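March 2018, late, should be asleep

Laundry day that turned into sort everything day. Didn't plan it. Went in to find one clean pair of socks and came out three hours later with no socks and a headache.

OK so. Started with the pile on the chair. Then the pile behind the chair, which I had sort of forgotten was a pile, thought it was just part of the room by now. Dumped the lot on the beige thing by the window so I'd have to deal with it before I could sit down again. Old trick, works on me about half the time. Today it worked, mostly.

Rules I made up as I went: keep, wash again, mend, give away. Then a fifth one, "don't know," and you can guess which got biggest.

Gave away: the green sweater that itches. Two T-shirts from the Fliten days, both with the logo cracked off so it just says "lite." Running shorts, never ran. The gray pants that fit in September and don't now, no comment.

Wash again: anything that smelled like the bottom of the basket. Which was plenty. Must stop leaving things in the washer overnight. I write this in here every few months and then do it agian.

Machine is $2.50 now by the way. Went up without a sign or anything, just stood there with the wrong quarters like an idiot. Locker in the laundry room still opens with 2426, so at least somebody hasn't changed that, and my detergent was right where I left it. Less of it than I remember though. Hm.

Mend pile: the plaid shirt cuff, the coat lining, one pillowcase. Have been carrying that pillowcase from apartment to apartment with the same hole in it. Thread is in the Kollow tin, needles are NOT in the Kollow tin, needles are who knows where. Looked in the kitchen drawer, looked in the bathroom, gave up, ate toast.

After toast, back to it. Got to the bright stuff and the dark stuff, which I always leave for last, the dark because of lint and the bright becuase it bleeds.
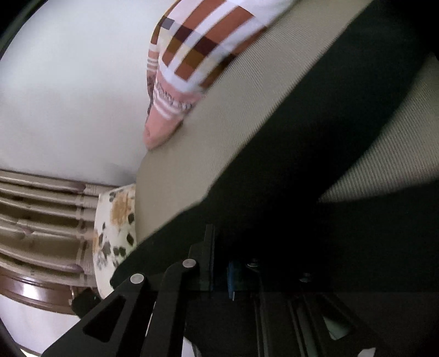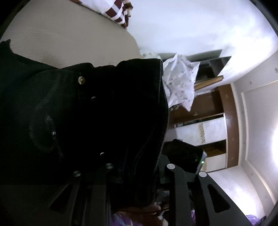
Sorting, the second half of it. Black stuff plus patterned stuff, beige underneath.

Spent too long on black things with buttons. I like a good metal button. Heavy dark stuff is a pain to fold though, it never goes flat, you do the sleeves and the front pops back up at you. Finally quit folding and told myself hangers. Then no hangers. Of course. Counted on there being a bunch in the hall closet and there were 2, both the wire kind from the cleaners that leave shoulder bumps.

So: buy hangers. Lerkness has the flat ones, or did. Go before work if up in time. (Won't be up in time.)

Washed black things inside out, cold, by themselves. Learned that one the hard way with the towels, which are still a color I can't name.

The stripes and plaids I never know what to do with. Nothing matches anything. I must buy them one at a time in different moods. Rust, pink, maroon, all of it fighting in one heap, and still I put almost every bit in keep. Cheerful in a drawer. A drawer of all black would be sensible and I'd be sad each morning.

Took a break around the time the dryer should have been done, went down, dryer not done. Somebody had bumped it to low. Put in more quarters. Sat on the steps and read the Shenoy flyer again, the one about the coat drive, they want bags left out front by 8 and tied shut, no loose stuff. OK good, that's where the give away bag goes. Deadline helps. Without a deadline that bag would live by my door till summer and I'd start taking things back out of it. Have done that. Took a scarf out of a bag three separate times once, finally kept it, have not worn it.

Back up. Fold fold fold. Towels in thirds, shirts any old way, gave up on the fitted sheet like always and rolled it into a ball and hid it under the flat one. Looks fine if you don't touch it.

Things found in pockets: a bus transfer, a grocery list with only "lemons" on it, a claim ticket number 912 from I have no idea where. Shoe repair?? Did I leave shoes someplace? Went and looked at my shoes. Couldn't tell. Put the ticket on the fridge under the magnet so it can bother me from there.

Stopped when my back said stop. Where it stands: one bag tied and by the door. Mend pile on the desk where I can't not see it. Drawers shut all the way, first time since I moved in prob. The "don't know" heap is back on the chair, smaller, I swear it's smaller.

Tomorrow: hangers, needles, quarters, call about the radiator. Bag out front before 8!! Set two alarms.

Also never did find the socks. Wearing the ski ones to bed.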